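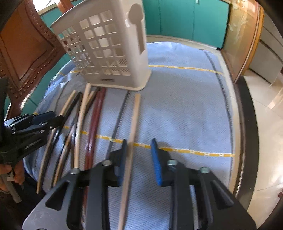
Step 1. Dump them all out and fan them

Get every stick out of the drawer, the jar, the takeout bag, wherever. Put them on the table next to the basket you're going to use. Spread them so you can see each one end to end. Don't sort yet, just spread.

Color first. Cream with cream, black with black, dark red with dark red. The brownish ones and the pale wooden ones look close in bad light so do this by a window if you can.

Step 2. Match the lengths

Color isn't enough. Hold 2 of the same color upright, tap the bottoms on the table, look at the tops. If one is taller they're not a pair. Thickness too, a thick cream one and a skinny cream one will drive you nuts later.

Shiny ones: two that match, lay them side by side right away so you dont lose track.

Step 3. Check for bad ones

Roll each stick on the table. Wobbles = warped. Run a finger down the plain wood ones for splinters. Anything split goes in the trash or out to the garden for plant labels. Femke Bosman uses hers for seedlings, works fine.

Step 4. Deal with the singles

You will have singles. Put them in a cup and wait a week, the other one might be in the dishwasher or behind the drawer. Still single after that, let it go. I had six from our old place in Daltdale and kept them until December for no reason at all.

Step 5. Into the basket

Pairs go in together, same end up. Long ones at the back, short ones in front. If your basket has a loose weave, put a folded napkin in the bottom first or the thin tips poke thru and scratch the shelf.

Don't stuff it. You should be able to pull out one pair without the rest coming along. Too many? Second basket, or give some away.

A few extra things

Wash and dry completely before they go in. Damp wood in a full basket gets musty fast.

Rubber bands are ok for moving house, not for every day. They leave marks on the finish.

Redo it maybe twice a year. Takes some 2o minutes once the singles are gone.

Posted 24/04/2023 by Benjie Macapagal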